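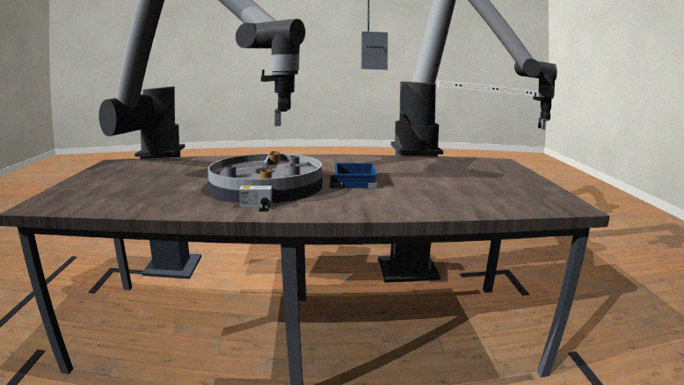

The owner of Skukora makes silver rings and earrings, and she sells them only online. "I started with 19 designs, it was too many," she told me. "Now I have five, and I know each one very well."

Her best seller is the Prunness ring, a thin band with a small garnet. It costs 300 dollars. Some buyers write that the stone looks bigger on the screen. She does not get angry about this.

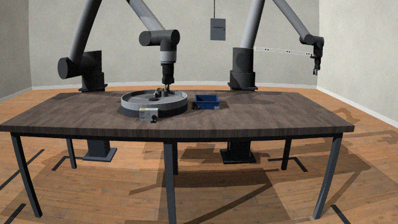
Two arms behind the work table.

"I put the size in the first line now – before the price," she said. In October she will add a matching pendant, on a chain of the same silver.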